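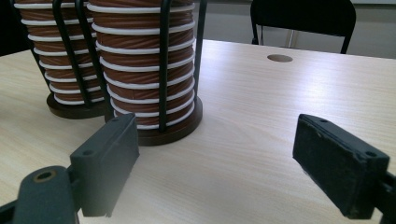
Teaching by hand — speaker notes, Lurotis workshop, 15/08/2024

Print | E-mail

Slide 1. The task is paper cups and two holders. Say why we start simple: people can show it with no script. 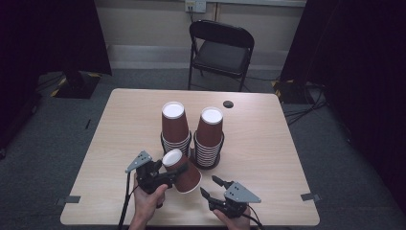
One gripper in each hand. Pause for questions on grip.

Slide 2. Keep the wrist slow near the stack. Fast moves blur the view.

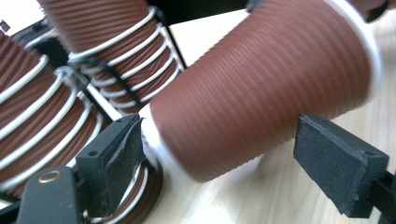
Mention the Irkden set: 300 demos, same task. Don't read out the table.
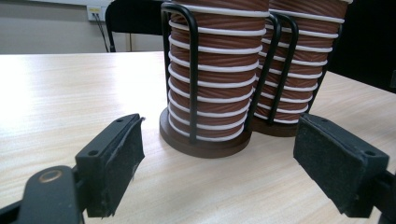 Slide 3. Remote control compared — 2 minutes, then Avier.

Print | E-mail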